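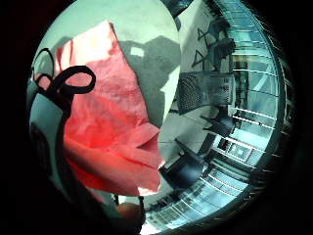 Pink-red tissue paper fills much of the view from the hand-held gripper used to record examples at Koradbridge.

Koradbridge adds tissue paper to its gripper recordings

Koradbridge has begun recording handling examples with tissue paper, the first thin sheet material in its collection for a learning system meant to pack and unpack gift bags. The company said the new set holds 1,326 recordings made by people working with a hand-held gripper. No robot arm is used during recording.

Each example covers one action on one piece of paper: grasp, lift, place or release. The operator holds the tool, closes its fingers on the paper and completes the move at normal working speed. A wide-angle camera on the tool records the view, and the motion of the tool is stored with it. The learning system is then trained to predict the motion from the view.

Tissue was left out of the earlier set, known inside the company as Plindedstead, which covered boxes and rigid containers. "A box has the same shape before and after you pick it up," said Mali Nicholas, who runs data collection at Koradbridge. "Tissue has a new shape every time you touch it, so one good grasp tells the model very little about the next one."

Creased paper also changes appearance with the light. A single layer lets light through, while bunched layers look darker, and a model trained on too few samples can treat the two as separate objects. Operators are told to turn the bag between recordings and to change where they stand, so that windows and furniture fall in different parts of the view.

Of the 1,326 recordings, 900 passed review and will be used for training. Another 120 are held back for testing. The rest were rejected, mostly for torn paper or for grasps that began before the tool's position had been fixed. Rejected recordings are kept - Nicholas said the tears may be useful later for teaching the system how much force is too much.

Training on the combined sets is due to start in April at the company's Brolcombe office. Koradbridge has not given a date for tests on a robot arm, and it has not said whether the recordings will be released.

Shares: 41
2 comments

ikeda_r
Is grip force recorded, or only finger opening? With paper this thin the opening width won't tell you much.

packline
We tried this with suction at our plant and gave up on tissue. Would like to see the test results on the 120, including the failures.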